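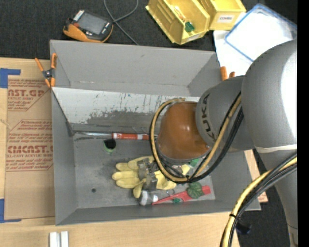
Posted by Hemant Rawat, Thursday
1/ The Gekidik working group has been asked by members whether machines are ready to take over routine sorting and tidying in small shops and homes. Our present position is that they are ready for parts of that work, under supervision. A mixed bin remains the fairest test we know. A work glove, a red plastic tool, a shiny rod-like item and a few small green pieces in one container each call for a different grip, and the glove has no fixed shape at all.

2/ Picking up one known item from a known position has been dependable for years, and we do not regard it as an open question. Members who need only this should speak to their suppliers directly.

3/ Mixed goods are another matter. In the Dorkis trial in August, staff prepared 42 bins of ordinary bench clutter. The system cleared 19 of them without help. In 9, a person had to step in more than three times.

4/ Soft items caused most of the stoppages. Cloth folds over whatever lies beneath it, and the system would often lift two things together. Clear plastic came second.

5/ Household chores are harder still. Muvus reports that its pilot homes were satisfied with the collection of toys and shoes from open floors. Laundry folding was withdrawn from the pilot at the request of the families, who found it too slow.

6/ We have been asked about cost. The Bhatt workshop kept a careful record of staff time and found that resetting the cell after a stoppage took longer than sorting the bin by hand. Any shop considering a purchase should ask for this figure in writing.

7/ The working group does not recommend reducing staff hours on the basis of current systems. Night sorting of hard, dry goods may be worth a trial where someone is on call.

8/ The full notes on the August trial are open to members on request. Comments on this thread will be read until Thursday at noon.

Recent
Notes on Gripper Wear and Replacement
Muvus Pilot Homes: Questions From Members
Labeling Small Parts Storage
Dorkis Trial: How the Bins Were Prepared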